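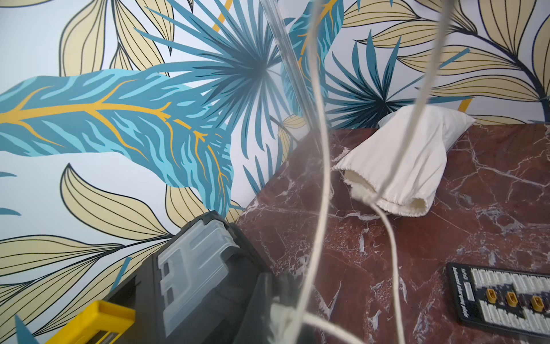 Fig. 14. Pouch, toolbox and charging board on a marble top.

14. Packing and cleaning the drawstring pouch

The cotton pouch supplied with the Rinda home kit holds soft and light items only. Keep metal tools in the toolbox.

1. Choose a flat surface with room for the pouch and the toolbox side by side. Polished stone marks easily – put a towel down before you set the toolbox on it.

2. Unplug the charging board and let it cool for 20 minutes.

3. Loosen the cord and open the pouch fully. Run a finger along the hem to check that the cord moves freely.

4. Turn the pouch inside out over a bin and shake it. Brush the corners and seams.
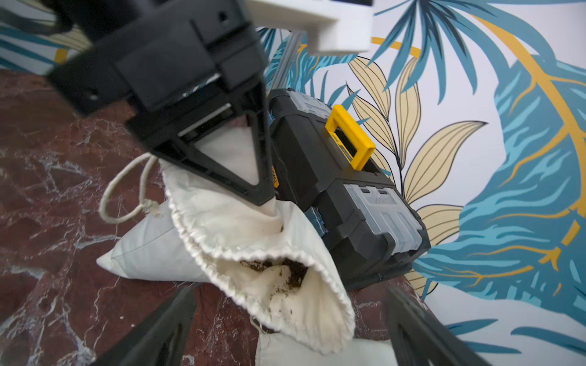
Garden use is the usual cause of a dirty pouch. Seed packets, plant ties and gloves all carry grit, and it collects just inside the opening, where the fabric gathers. Look for dark brown or greenish bits clinging to the lining and smudges on the cloth near the mouth, as shown. Brush these off dry. Wetting them first will spread the colour into the fibres.

5. If marks remain, hand wash in cool water with a mild soap. Rinse, reshape and dry in the shade.

6. Refill the pouch no more than two-thirds full. Pull the cord until the neck closes, and check that the knot at the end is still tight. Retie it if it has frayed through.

Caution: Do not put a damp pouch in the toolbox. Mould can form overnight in warm weather.

Caution: Do not store the charging board in the pouch after garden use. Soil can get into the contacts.

Note: Replacement cords are listed under Spare Parts on page 151. The Rollard cord also fits, but it is longer and needs trimming.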